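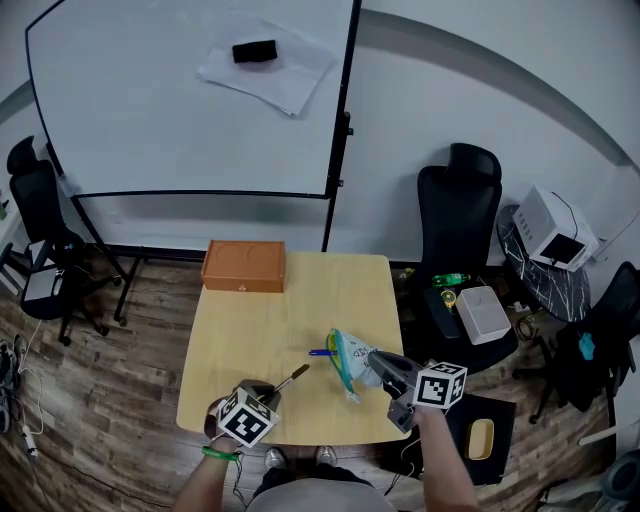

Can machines do chores yet? (page 2)

benchdog_8
3/19/18
So the Tulemex people are saying household robots are close. Close to what? Putting stuff in a pencil pouch is a chore my kid does badly and it still takes her a few seconds. Look at how much human is involved here and tell me it's automation.

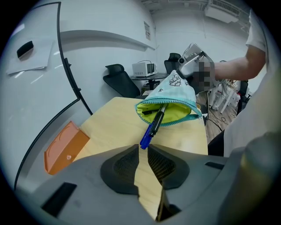
Second gripper holding up the corner of the pouch. Note the arm it's attached to.

Both grippers in the top picture are hand held too. I'll be impressed when the people go home and the table gets cleared anyway.

vikwood_shop
You're judging it as a finished product. A floppy bag is hard. We looked at an arm for the parts bench at Vikwood and it was fine with blocks, hopeless with anything in a sack. If somebody wants to start with the hands and work back from there, good.

benchdog_8
Fine, but then don't sell it as two years off. I heard two years back in October and I heard it before that.

mrs_tredwood
I just want to know if it folds towels. I have 6 loads a week.

sawdust_n_coffee
No. Next question.

vikwood_shop
Not yet, no. Towels are easier than fitted sheets though, so there's your order of events.

lathe_larry
Disagree with both of you. Shop floor gets it first, not the house. Doucette has had 3 machines feeding stock for ages and they don't need fingers for that. Same box, same spot, all day. A kitchen table has a different mess on it every night.

benchdog_8
And who clears the jams at Doucette? A guy with a broom handle. I worked next to that line.

lathe_larry
One guy. It used to be 8.

mrs_tredwood
So nothing for towels then. OK.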